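Lists > Rurklow > Data Collection > Thread view

Re: how many folding examples before the first training run?
22/04/2022
By Faizal Manurung

Print this message | E-mail this message

Hi all,

Sorry for the slow answer, I wanted to get through this week's batch first so I'd have something better than opinions to offer. Quoting the part I'm replying to:

> We're at the point in Preludstead where we have to pick between
> going deep on one garment type or spreading out over many. My
> gut says deep first, get the policy to do one thing well, then
> widen. But I keep reading that variety beats volume. Also, what
> do people do about episodes where the operator fumbles? We have
> been deleting them and I'm starting to wonder if that's dumb.
> And is anybody recording outside the lab, in real homes? How
> bad is it?

Three questions in there so I'll take them in the order that suits me, which is backwards.

Real homes: yes, that's pretty much all we do now. We started on a lab table in November, a nice gray one with even light, and got 348 episodes of T-shirts and towels. The policy we trained on those was great on that table and hopeless on a bed. A mattress gives when you press on it! The fingers go in at what ought to be the right height, the whole surface sinks, and the cloth slides off someplace you didn't plan for. Patterned bedding made it worse, at least for us (the early model was very fond of grabbing the quilt instead of the shirt).

So now the hand-held grippers go out in a backpack and people record on their own beds, couches, kitchen chairs, whatever they have. My only rule is don't tidy up first. If there are papers next to the bed, leave them. I had one person spend an evening clearing the bedroom before recording, very sweet of them, and I had to ask for it all over again with the usual stuff put back.
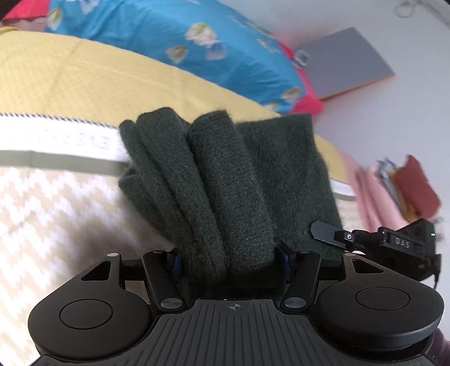
Knits are where I'd put your effort if you do go deep on one thing. A sweater is thick enough that the pads close on several layers when you only wanted one, and from the wrist camera a fold and an edge look an awful lot alike. Dark ones especially. We ask operators to close slowly on sweaters and hold still for a beat before lifting, so there's a clean stretch where the grasp is settled. You'd be surprised how much easier that makes the labeling later — Ovia (our little segmentation script, named by a former intern, don't ask me) cuts episodes at pauses, and without the pause it chops them in silly places.

On fumbles: please stop deleting them! Or rather, sort them. If the operator drops a sleeve and picks it up again and carries on, keep it, that's a recovery and you want lots of those. If they drop it and start laughing and wave the gripper around, bin it. We went back through our trash folder in March and rescued 52 episodes that were perfectly good recoveries. The next policy was the first one that tried a second time after missing. Before that it would miss and then go through the rest of the fold with nothing in its fingers, very politely, like a mime.

Deep or wide: I lean wide, but not as wide as you might fear. For the first run I'd take 5 garments and 4 surfaces and record every combination, with different people holding the gripper. Don't let one person do all the sweaters. Our best operator folds left sleeve first, always, and for a while so did the model, even when the left sleeve was underneath. Swap people between garments and you'll dodge that one.

A couple of practical bits while I'm typing:

Wipe the camera lens before every session. Fuzzy fabric sheds like crazy and you won't see it on the little preview.

Watch where your cable goes. Ours has snagged on sleeves more than once, and you can't always tell afterwards from the video whether the cloth moved because of the fingers or the cable. I throw those episodes out, no second chances.

Write down what the garment is at the time of recording. "Green thing 2" means nothing to you three weeks later, trust me on this.

I can share our operator sheet, it's one page and a bit rude in places. The Nair format converter is also in decent shape if you're still storing everything as loose video plus text files. It chokes on episodes with no gripper width in them, so check for that before you run it overnight like I did.

What are you using for garments, by the way? If you have anything stretchy I'd love to trade a batch. We're short on leggings.

Cheers,
Faizal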